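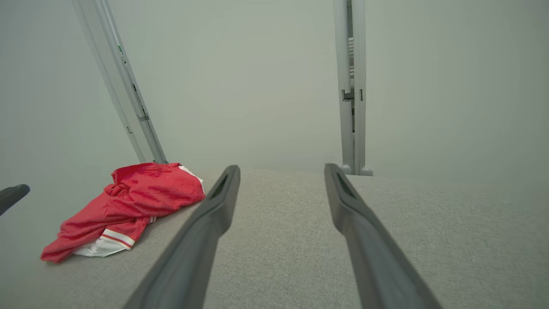 Red jersey waiting on the grey cloth, fingers open.

If you've ever tried to teach a teenager to fold a football shirt, you already know most of what follows. I've been teaching a pair of robot arms to do it, in the workshop out at Irkdale, and these are the tips I wish I'd had pinned to the wall when I started. Quite a few of them work for teaching anybody, teenagers included.

We do it by remote control. I hold a matching pair of handles, the arms copy whatever my hands do, and everything gets recorded so the learning program can have a go at it later. Each go from start to finish is called a demonstration, and I've now saved 389 of them for the shirt job (there are rather more that I binned, see further on!).

Cover the table

A bare shiny worktop is horrible for this. The cloth slides off ahead of the fingers and you end up chasing it about like the last pea on a plate. A woven cover with a bit of tooth holds the underneath layer still while you pull the top one. Pull it tight, and go over it with a lint roller before you begin - fluff gets everywhere, and red fluff is the worst.

Pick clothes with edges you can find

My first batch was plain black T-shirts from the back of my own wardrobe, and I spent half of August squinting at them. You're steering by eye, you can't feel a thing through the handles, and on black cloth the hem just vanishes.
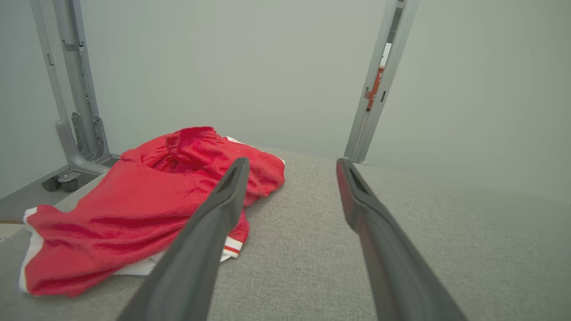 My own rule now is trim first, colour second. If I can't spot a hem from where I'm standing, the shirt goes back in the bag. The red one earns its keep because the white edging pokes out from under the folds even when it's in a heap, so I've always got something to aim a finger at, and a thin stripe tells me whether I'm near an edge or in the middle of nowhere. Stripes, piping, contrast collars, all good. Sequins, no.

Drop it, don't arrange it

This is the one I got wrong for longest. I used to lay each shirt out nearly flat with the sleeves sort of helpfully placed, and of course the arms learned to fold shirts that were already nearly flat. Tapio Saarela, who set up the Kuusisto handles for me, watched me do a few and asked who was going to come round and lay the washing out for it. Fair point. Now I scrunch it in both hands, hold it up at chin height and let go. However it lands is how we start.

Move like you're wearing oven gloves

Slow, but don't stop. If you hover while you think, the arms learn to hover too, and you'll be watching them dither over a collar for ever. I plan the whole thing before I touch the handles: find a hem, pinch, lift, give it a gentle shake out, lay it down, sleeves in, bottom to top. Then I go through it in one. If I lose my place I bin the recording and start again.

Pinch less than you think you need. A big greedy grab takes two layers and you'll never get them apart.

Bin the bad ones straight away

Do it while you remember. I once kept a whole afternoon's worth to "sort later" and had to sit and watch every single one with a cup of tea going cold. I threw out 53 that evening and was cross about most of them.

A fumble that you put right is worth keeping, though. Dropped the hem, picked it up again, carried on - lovely, save it. It needs to see how to get out of trouble.

Finish in the same spot

I put finished shirts over on the right and I never change it. The same goes for which way round the fold faces. You can be as messy as you like at the start, but be fussy about the end. 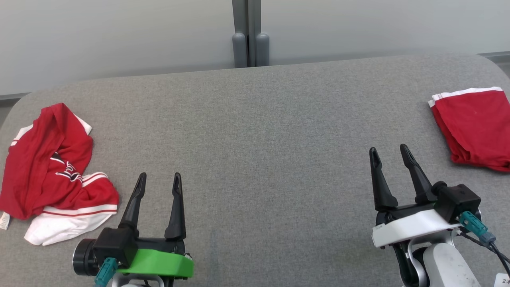 One folded on the right, one still in a heap on the left.

Look after your own hands

Your shoulders will go before the motors do. I stop after half an hour, walk round the yard, have a biscuit. I keep the handles at elbow height on an old Plukberg stool with a folded towel on top, and that sorted out my wrists better than the expensive cushion did.

Keep a notebook as well, a paper one. Mine says which shirt, which operator and anything odd, such as "sun in eyes" or "left finger sticky". The program from Runden has a notes box but I never remember to fill it in.

Next up is tea towels, which ought to be easier, and then fitted sheets, which I can't do myself. If anybody has a good method for the corners, please write in!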